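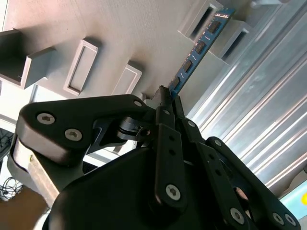 Photo: Kiri Ruddock / Clindeck

Clindeck opened its manipulation lab to outside engineers on 2019-06-01, and I spent most of the visit at the bench where the company develops software for memory handling. The other half of the lab works on cable routing and was closed to us. What follows is taken from my notes, with corrections from Kiri Ruddock, who maintains the control code, and Efren Dimaculangan, who is responsible for perception.

The task under development is memory service on desktop computers: take a module from a slot, transfer it, seat it in another slot. Work is split between a fixture panel with gray slot holders, used for the alignment code, and open desktop cases, used for everything the panel leaves out. The same executable runs on both. Only the scene file changes.

The stack has three layers. At the bottom is Abella, the motion and force controller, written in C++ and running at 700 Hz. Above it is Fandine, a task sequencer in Python that holds the steps, the timeouts and the recovery branches. Perception runs as a separate process and publishes pose estimates with a covariance attached. Fandine will not start an insertion if the estimated error across the slot is larger than the capture range configured for that slot type. Ruddock considers this check the most useful 6 lines in the repository.

Insertion is done in four phases. The arm moves on a planned path to a standoff pose. It then approaches in a straight line with the module tilted a few degrees, so that one corner of the edge reaches the slot first. When contact is detected, Abella switches from position control to a compliant mode and searches along the slot's long axis. The last phase brings the module upright and applies force until the displacement profile flattens. Each phase has its own stiffness matrix, stored in the scene file next to the slot geometry. I asked whether the matrices were learned. They are set by hand, then adjusted from logs.

The contact threshold was the subject of a long exchange with another visitor, an integrator whose firm runs repair lines in India. He had found that a fixed threshold misfires whenever cable drag changes. Clindeck had the same problem. Abella now takes a short force baseline at the standoff pose and subtracts it, and the threshold is applied to the remainder. This does not cover drag that changes during the approach itself – Ruddock agreed that it doesn't, and said they rely on the sequencer to retract and take the baseline again.

Dimaculangan's part of the tour dealt with pose estimation from the wrist camera. The gripper fingers take up a good share of the view, so the pipeline masks them with a rendered silhouette computed from the joint angles. The mask was originally a static bitmap, which worked at a single finger opening. Slot edges are then fitted as line pairs, and the module edge is fitted in the same image. The controller receives the offset between the two, so a constant error in the camera mount calibration largely cancels. Absolute pose is used only to get to standoff.

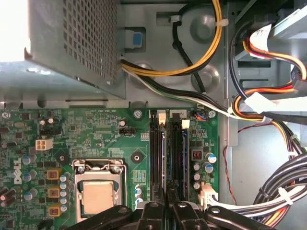

Real cases are a planning problem before they are a perception problem. Wire bundles have no model in the scene file, and their position differs from one machine to the next. The current approach is conservative: depth points that match neither the chassis model nor the board model are grouped, inflated by a fixed margin and passed to the planner as solid obstacles. The planner then frequently reports that no path exists. Fandine responds by reducing the margin in steps, with a speed limit tied to each step, and asks for an operator if the smallest margin also fails. Several of us thought the order of those fallbacks was wrong, and that a different wrist angle should be tried before the margin is reduced. Dimaculangan said the branch exists but doubles the planning time in its present form.

The tooling was better than I expected from a group this size. Every attempt, good or bad, is written to a single log holding joint states, wrench data, camera images and the sequencer's state transitions on one clock. A replay tool feeds a log back through perception and the decision logic with the arm disconnected, and prints the first point at which the new code would have acted differently. The regression set holds 447 logs. A change to Fandine is not merged until each divergence has been marked as intended or fixed. A full replay takes some 80 minutes on the lab's build server, and Ruddock would like it shorter.

Replay has an obvious limit. Once the new code diverges, the recorded forces no longer apply and the rest of the log says nothing about it. Clindeck stops at the first divergence and makes no attempt to simulate contact beyond it. For changes to Abella, they run on the panel.

Two questions did not get a full answer. One was how the system distinguishes a fully seated module from one that has jammed against the end of the slot, given that both give a flat displacement profile. The present check compares final depth with the value in the scene file, which assumes a good slot pose. The other was licensing. The replay tool may be released separately in September, without the sequencer, and the log format will be documented at the same time. Abella stays in house.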